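Packing glass bottles for shipping — speaker notes, 7/8/20

Slide 1. Title. Say hello, mention the handout is at the door. Talk runs 10 minutes plus questions.

Slide 2. Why glass breaks. Bottle hits bottle, or bottle hits wall. Most of our claims at Durar last June were the first kind. Pass the chipped neck round.

Slide 3. The box. Foam with one compartment per bottle. Heavy glass goes in base down. Don't add paper on top if the lid already fits close.

Slide 4. The lid. Lower it level — a tilted lid catches on the caps. Press the corners, then tape the seam.

Slide 5. Outer carton. Urnen route needs the double wall. Order code is 3903.

Slide 6. Leave this one up during questions. If asked about cans, say they are covered in the second talk.

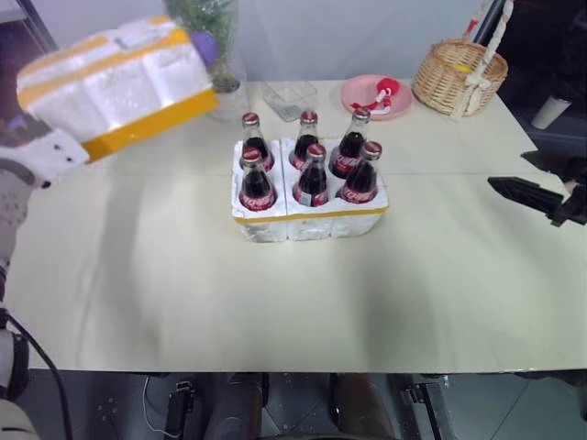

Slide 6: Six bottles of cola in a compartment box, lid raised.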